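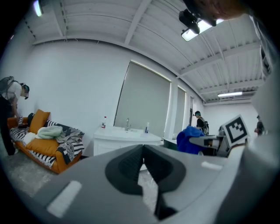

Black, white and a good deal of grey.

Home News Screen Sport Opinion Subscribe

The actress, the goalkeeper and the mayor of Flarkum

2 November 2018

Leonie Fankhauser played a judge for 4 seasons of "Evangelista", and has been handing down verdicts ever since. Her latest concerns the handball goalkeeper Ileana Ghiță, who used a post-match interview in May to say that the town of Flarkum ought to keep its night buses. Fankhauser, who has opinions on night buses, school dinners and the death penalty, felt that athletes should stay out of politics.

"Save the ball, dear," she told 3,000 people at a rally for the mayor. They cheered. Several of them had come by bus. 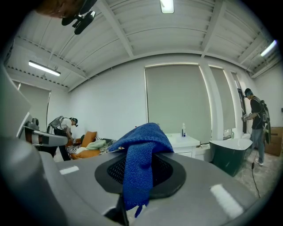 Ghiță replied the next morning, in a statement of such good manners that it took her opponents until lunch to be offended by it. She had grown up on the number 100 route, she wrote, and her mother still rode it home from the late shift at the Joltutora bakery. She added that she had enjoyed the second season.

The mayor then invited both women to a televised debate. Ghiță had training. Fankhauser accepted, and spent most of an hour agreeing with the presenter.

Virari, which makes the goalkeeper's shoes, said it respected all points of view and brought out a pair in the bus company's green. All 4,000 sold. Fankhauser called this a disgrace and said that sport used to be about sport, a remark she made while opening a golf tournament on behalf of the mayor's party.

The council votes on the buses next month. Ghiță will be away at a match.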